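Lillside Work Board, maple: notes after one season of use
21 September 2024

The Lillside is an edge-joined maple board sold as a removable work surface. It goes on top of a bench or table that is sound in structure but unsuitable as a surface: slatted, scarred, perforated or cold. I bought mine in April for sorting and laying out small parts on a perforated metal table, where anything narrower than a hole eventually goes through one.

Construction

The maker supplies the board unfinished or oiled. Mine is oiled. The planks run the long way and are glued without visible fasteners. I checked flatness with a straightedge on delivery and again after the summer. On delivery there was no gap I could get a feeler gauge into. By the end of August one corner had lifted enough to rock under hand pressure. A night face down on the table removed most of it. The seams can be seen but not felt, and a fingernail drawn across them does not catch.

Thickness is 30 mm. The Hindo board I used before was thinner and drummed when parts were set down on it. The Lillside does not. It is also heavier, and moving it between tables is a job for two hands and a clear path.

Use on a perforated top

Bolt heads are the main difficulty. A board this stiff will sit on the highest one and pivot. Remove or recess any bolt under the footprint before laying it down, or shim with cork at the corners. I used 3 mm cork sheet, which also stops the board from sliding on painted metal. Without the cork it moved whenever I leaned on the near edge.

The pale grain helps with small colored pieces. My usual test set is a handful of ribbed shape blocks: hexagon, heart, star and cube, in yellow, red, green and blue. All of them separate clearly from maple. On a blue perforated top the blue cube is easy to lose at a glance, and on the board it is not. The ribbed sides of the blocks have left no marks in the oil so far.

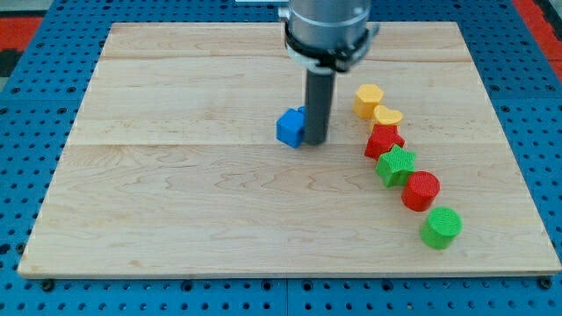 One reader disagreed with the choice of oil, writing that the oiled version darkens unevenly wherever hands rest, and that she sanded hers back after a year and left it bare. She also considers cork a poor shim, as it compresses at different rates under an uneven load, and uses hard rubber feet from Mulder instead. I have not tried the feet. The darkening I can confirm along the front edge, faintly.

Comparison

The Dullberg board is the obvious alternative. It costs $38 less and comes with a groove around the edge, which catches round parts before they roll off. The groove also collects dust and makes it awkward to sweep pieces straight into a tray. Its surface is lacquered and glossier, and under overhead light I found the reflections tiring. If rolling parts are the main concern, the Dullberg is the better purchase.

Care

Wipe with a barely damp cloth and dry at once. Re-oil both faces together, including the end grain, or the board will cup toward the drier side. Mine has had 2 coats since delivery. Store it flat. The instruction sheet permits storage on edge, but the sample I borrowed before buying had been kept that way and had a visible bow.

Rating: 4 out of 5. One point off for the lifted corner.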